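Roswitha Mösli has run the kitchen at Fatby for four years, and in that time the dining room has never closed for a full week. It will in August, when the old ovens come out and a second pass goes in.

5 Jul 2021

12 shares | 3 comments

The restaurant seats 70 inside and has a further eight places at the bar. On the first Saturday after reopening in spring, the team sent out 204 covers between noon and close, which was more than the old layout could comfortably take. Plates queued on the one pass and the wait for mains went past forty minutes.

"We got through it, but I didn't want to do it again," Mösli says. "The food was fine. The walking was the problem. Everybody had to cross everybody else to reach the cold room."

We use cookies to improve your experience. Accept | Manage settings

Stellan Eide, the general manager, drew up the new plan with her. Fish and vegetables will be prepared at the back, next to the delivery door, and the grill moves to the front where the floor staff collect. Suha Sabbagh keeps the pastry section and gains a marble counter she has been asking for since she joined from Geagea.

The menu will be shorter. The lamb shoulder stays, as does the smoked aubergine, and there will be one set lunch on weekdays.

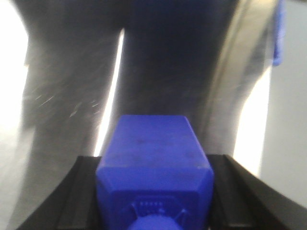
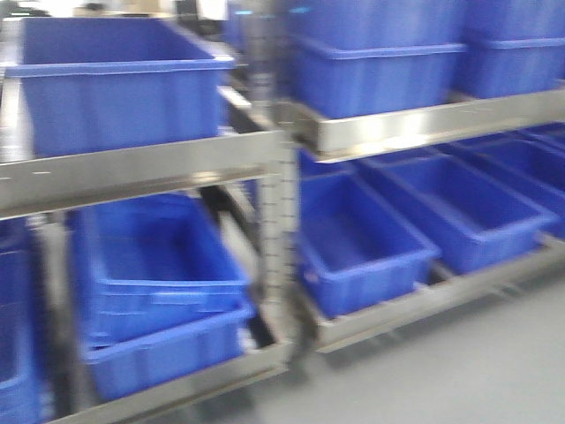 Storage took up more of the planning than the cooking did. Dry goods had been kept in cardboard on the floor, and Eide wanted everything up on metal racks, in open-top blue plastic bins like those on the shelving, which can be stacked two high when space is short. Deliveries will be unpacked straight into them each morning before the kitchen starts.

Bookings for the new room open at the end of the month.

Sign up to our newsletter for restaurant news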